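# Checking in at the Lidberg

Jun 17, 2019

I spent 4 nights in a hotel that had recently discovered customer experience.
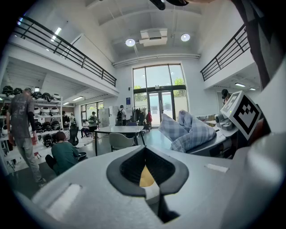 ## The welcome

The Lidberg has 200 rooms and one person at the front desk. She was lovely. She was also required to read me a greeting off a card, ask what my "stay intention" was, and type the answer into a system called Niltero. I said sleeping. There was no option for sleeping, so I am on record as a wellness guest.

## The breakfast

Wellness guests get a coupon for the Aquino Room, where the eggs are good and the toaster takes 2 passes to do anything. I worked breakfast shifts all through college and still can't watch someone carry three plates badly without half getting up.

## The survey

It arrived before I'd left the parking lot and ran to over 1,800 words. I gave the desk clerk top marks everywhere I could find a box for it. Under "other comments" I asked them to hire her some help. Niltero thanked me for my interest in the spa.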